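Can a gripper fold your laundry yet? Try this at home

Short answer: sort of. Long answer: pick one chore, break it into tiny pieces, see which piece kills it. Mwajuma Rweyemamu and I have been doing this on and off since March. Here's our routine so you can copy it.

What you need

A two-finger gripper you can hold by hand. A bed or a big table. One piece of cloth. A timer. A notebook, paper is fine.

Step 1. Pick the cloth

Start with one. Not a basket. A basket is a whole other problem and you will hate it.
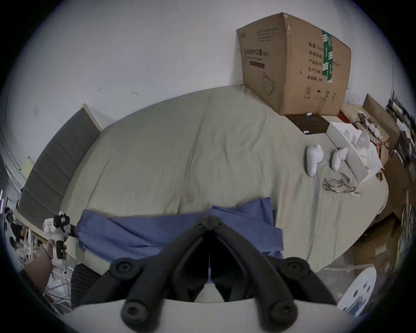 Thin cotton is harder than people think. Two fingers close, you get one layer, or three, or a pinch of bedsheet as well. Towels are more forgiving. Leave the cloth rumpled like the blue one lying across the near edge of the bed, don't pre-flatten it, thats cheating. A machine at home won't get it pre-flattened either.

Step 2. Do it yourself first, two fingers only

One hand, thumb and finger. Find a corner. Lift. Time it. I average 45 seconds for a shirt this way and it looks terrible. That's your number to beat.

Step 3. Now with the gripper

Same job, same cloth. Come in from above, close slow. Write down every miss:

- grabbed nothing
- grabbed the sheet too
- got it, dropped it
- got it, wrong corner

Alfie Tunstall at Haworth did 254 grasps on one pillowcase. Wrong corner was his biggest pile by far. Mine too.

Step 4. Leave the clutter alone

Tempting to clear everything off first. Don't. Real beds have stuff on them. Glasses, boxes, whatever. Steering round the stuff is half the chore and its the half the demo videos skip.
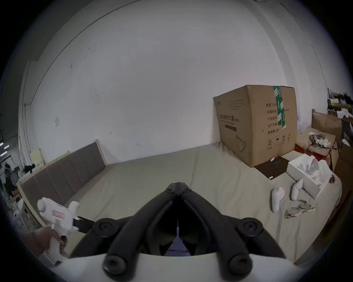
Step 5. Score it

Grasps that worked over grasps tried. Then the full fold, seperately. You can be great at the first and get zero on the second. We did, for weeks.

So can they do it yet?

Pick up a cloth, yes, most of the time. Fold one you've laid out nicely, yes, slowly. Whole basket, mixed, messy room, no help? Not from anything we've tried. More than 2,000 attempts in our notebook and I still fold my own shirts.

Dishes next. Wet plates, same scoring sheet.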